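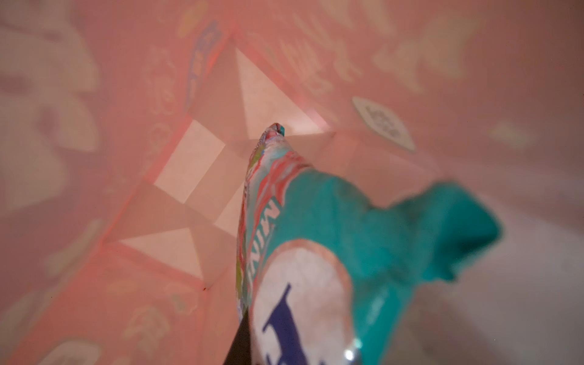
Druvedora Packing Study
Progress report to the Lastia fund, October 2025

Work done in this period

We finished the second block of teaching sessions on the gift bag task. An operator drives the arm by remote control, picks up one wrapped item from the table and lowers it into a paper bag. Each full run is saved as one demonstration. We planned 3000 demonstrations for the whole project and now have over 285 that passed review. That is behind the plan. Most of the lost time went to resetting the bags between runs and to a fault in the hand controller, which has been replaced.

The wrist camera has turned out to be the more useful of our 2 views. Once the gripper is below the rim, the side camera sees only the outside of the bag. The wrist view still shows the item, the gripper finger and the folds of the bag floor. Pink bags with printed walls, long thin packages and shiny wrappers are all in the set. Fast moves blur the wrist picture, so operators now slow down as they enter the bag.

Problems

We threw out 31 runs. In most of them the item caught on the rim and the operator let go too early. In the rest, the bag tipped over when the arm backed out. We tried weighting the bags but went back to a simple holder at the base, which the Golelent workshop made for us at no charge.

New operators take about a day to get steady results. Guiding the arm by hand was easier to learn, but the operator's sleeve kept getting into the pictures, so we use it only for practice.

Spending

Equipment is within budget. Operator hours are running above it, and we ask to move the unused travel money to that line.

Next period

Add a second shift of operators. Start bags that already hold one item. Train a first model on the reviewed runs and test it at the Tawhiri site, with an operator ready to take over. Test results will be in the next report, along with an updated count of demonstrations.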